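Review: Bridholm hand-held gripper, open day at Vellbridge

10 February 2018

I went along to the Bridholm open day wanting to like this thing. The flyer promised a gripper you hold in your own hand, do a chore with, and then watch a robot pick up the habit. Part one I can vouch for. Part two was a video.

You get a grey housing with a soft, dark rubbery jaw pad. It's bulkier than it looked on the flyer, and my wrist was sore before my turn was up. The squeeze is smooth, I'll give it that, and the pad is kind to fabric.

The chore on offer was socks. Pick one up, put it down, pick up the next. The staff said they want 1000 goes at it before the arm gets a try, and when I asked how many of those fail they changed the subject to the colour of the new model. I also asked what happens with a fitted sheet. Same result.
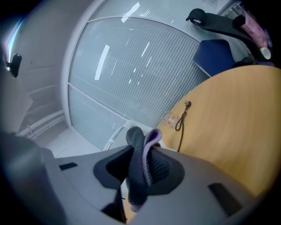
Sock in the jaws, purple trim and all, at the Vellbridge open day.

Price is $2205, or $2067 if you ordered on the day, a saving I found easy to resist. The Fang sells for more, but when I tried one in December I could at least pinch a single layer of cloth with it. With the Bridholm I mostly got a bunched-up handful.

Worth a look if you run a lab and have students to do the squeezing. For anyone hoping to get out of the laundry, keep your money for now. Parking was free and the coffee was decent.

3 out of 10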